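Scuff marks inside a gray storage bin, what takes them off?

Posted by Gilmar Figueiredo, 2 July 2022

Hi all, I have a big open gray bin with sloping sides (bought used, the tag said Drostulell but I can't find them anywhere) and I'd like to use it for blankets and the kids' winter coats. The outside is fine. The inside is what bugs me! It's white and it's covered in dark smudges that laugh at dish soap. I've been at it for 60 minutes total with a sponge and a stiff brush, and all I got was sore knees and a few cleaner smudges.

Mine has pretty much the same look as the one in this picture, with the marks worst along the back on the white part.
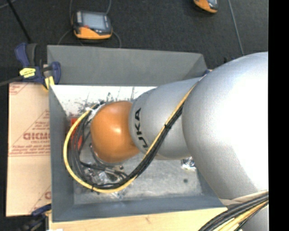 Is this dirt or is the surface just worn? And is there anything that won't leave it sticky? I'd rather not have coats smelling like a garage.

Clyde Nguyen-Tran
Could be both. Rub one mark with a dry pencil eraser. If it lightens, something got left on the surface and you can get it off. If you can feel a groove with your fingernail, that's a scratch and no cleaner is going to fix it.

For the marks that lighten I use a melamine sponge, barely damp, small circles, light pressure. Then baking soda and water mixed to a paste for whatever is left (give it a few minutes, wipe, rinse). Try a corner first, because melamine is a very fine abrasive and it can dull a glossy liner. I did a whole tote once without checking and ended up with a cloudy patch the size of a dinner plate, oh well. Rubbing alcohol on a rag works on the greasy kind, windows open please, and let it air out overnight before any fabric goes in.

Skip the stiff brush. It makes little scratches and they fill up with dirt again.

parkside_mo
just line it with an old sheet, they're coats

Gilmar Figueiredo
Thanks both! Eraser test says most of it is dirt, with 3 real scratches near the top. Alcohol got the greasy ones and I'm doing the rest with the melamine tomorrow. The sheet is going in too.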